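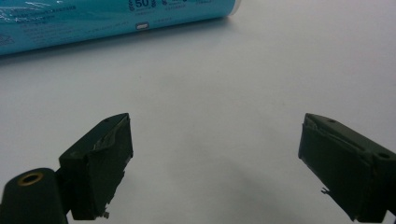

The teal one, on its side, before the lid came off.

I had been told about the buttons all my life and I had never once been allowed to tip them out. You could look in. You could put one hand in, if it was clean, and stir, and feel them slide over your knuckles like cold little fish. Tipping out was for grown-ups, and only then for a wedding or a winter coat.

So when my aunt moved to the ground-floor flat in Wedell and the teal container came to me, wrapped in two tea towels at the bottom of a crate, I carried it up three flights against my chest and laid it down on the big pale table as if it might wake up. It rocked a bit. It rattled! I had forgotten the rattle, that lovely long shushing sound with a clunk at the end of it, which was always the big horn toggle getting there last.

It had never been meant for buttons, of course. It had a large 50 printed on it with those little leafy bits either side, like a prize at a show, and when I was small I believed this meant there were fifty buttons in it. I believed it for years. Then one wet afternoon I got as far as sixty-three with my hand still deep in the middle, and I was so thrilled I ran out into the yard to tell the hens.

How many, then? My aunt always said a thousand. She said it grandly, with her chin up, the way other people mention an ancestor. My mother said there couldn't be a thousand, it wouldn't hold them, and my aunt said it would if you shook it down. They had this conversation every November, when the coats came out, and it was never settled. Neither of them would do the counting. I think they liked having it to argue about.

I was going to count them. I had the whole evening, I had a pot of tea, and I had a reason as well: my green coat, the Okonkwo one with the deep pockets, had lost its second button somewhere between the tram stop and the library. It was a good button, dark with a paler swirl, and I had walked back twice along the gutter looking for it. Okonkwo's had stopped making them. The woman in the shop on Zurness Street had offered me a plain black one, very kindly, and I had said I would think about it and then gone off and not thought about it at all, because I knew where I was going to look.

I put the big light on. I fetched saucers, every saucer I had, and then egg cups, and then the bun tin. And then I did it. I took off the end, held my breath and tipped.

Oh, the noise! They went everywhere. They poured out in a great glittering heap and the heap slid and spread and kept on going, shirt buttons skating off in all directions, a brass one rolling on its edge the full length of the table in a perfect curve and dropping into my slipper. I laughed out loud, all by myself in the kitchen. There were ones I knew straight away. The red ladybirds from my cardigan, with one still on its thread. The four glass ones like drops of honey that came off a dress nobody had the heart to cut up except the moths. My grandfather's waistcoat. A duffel coat I had worn until my wrists stuck out of it. The horn toggle came last, naturally, and clunked.

I started by colour, and that was a mistake, as half of them turned out to be a sort of grey that was blue when you moved your head. So I swept them together and started again by size, and that went beautifully. Ten to a pile and ten piles to a saucer. I got quick at it. You press down with one fingertip and pull, two at a time, and they come across with a little scraping sound, and after a bit your hand does it while you think about something else. I thought about the yard, and the hens, and my aunt biting off thread with her side teeth although there were always scissors in her lap.

At a quarter to nine I had 718, and I had run out.

I looked under the table. I looked in the tea towels and in the other slipper. I found two more by the skirting board and then worked out that I had already allowed for them, having heard them go. 718! I was delighted, and straight after that I was worried, as somebody was going to have to tell my aunt.

And no swirl. I had been through every saucer with my coat over my knees, holding up anything dark. There was one very close, the right size and the right depth of brown, but the swirl went the other way round, if you can picture that, like the same button seen in a mirror. I put it aside in an egg cup on its own. Then I shovelled the rest back in with the flat of my hand, handful after handful, and shook it down, and (she was right about this part) there was room at the top. I wiped the table over, moved the teapot and rang Wedell.
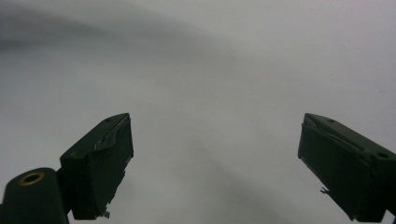
Well, you've miscounted, my aunt said, or else your mother's been at them. There were a thousand when it left here. Did you do it by colour? You never do it by colour, the greys will make a fool of you. And did you look in the lid?

I had not looked in the lid.

I put the phone down on the table with her still talking and picked up the lid and turned it over under the light, and there was a round of card pushed up inside it, so snug that I had taken it for part of the thing. I got a knife under the edge. Behind it, flat as you like, was a square of tissue, and sewn to the tissue in rows, with the tiniest stitches, were the best ones. I hadn't known there were best ones! Mother-of-pearl, and jet, and a set of silver thistles no bigger than lentils. A paper label said Naneo in brown ink, and that was the dressmaker's where my aunt had worked before she was married, the one she hardly ever spoke about.

"How many?" said the phone, very small, from beside the teapot.

"Forty," I said, when I had gone along the rows twice.

She was quiet. I could hear her kettle coming up to the boil at the other end, and her slippers on the new floor.

"Which way does your swirl go?" she said.

I told her. I told her about the one in the egg cup as well, the wrong-way one, and she made a noise like a hen herself, she was so pleased, and said it was off the cuff of the coat she had got married in, and would I please stop fussing and sew it on, second from the top, with the brown thread and not the black. And I was to leave a bit of slack for the thickness of the cloth.

I did it there and then with the phone propped against the bun tin, so that she could listen. She had me do the shank twice. By the time I had bitten off the thread it was after ten, the tea was stone cold, and we had started on the duffel coat.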